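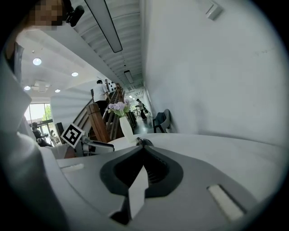

Limbridge bypass, progress note to Jolien Cuypers
February 24, 2025

Quick one, full report follows once survey signs off.

Section 2, Plomell to the Kaewsai junction. Base course down on the northbound side, 3903 m measured and accepted. Southbound still waiting on the drainage run at the Plomell end – pipe came in the wrong diameter, went back, replacment due this week. Lost 14 working days in total, rain plus the pipe. Can win some of it back if the night closures are approved.

Land: 41 parcels settled, two outstanding, both near the river. Leonilde Louro is meeting the owners again.

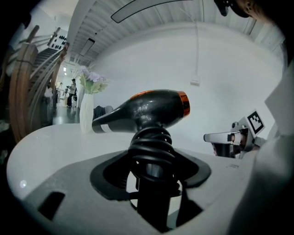
Black hair dryer with a copper-orange nozzle rim, cord coiled beneath it.

Bridge deck: Gromia have the beams ready but won't ship untill the access road takes the load. Test rolling first, then we call them.

Money – inside budget so far, contingency touched only for the pipe. Need from you: a yes or no on the night closures, and the February payment released. Signs and guardrail order can wait for March.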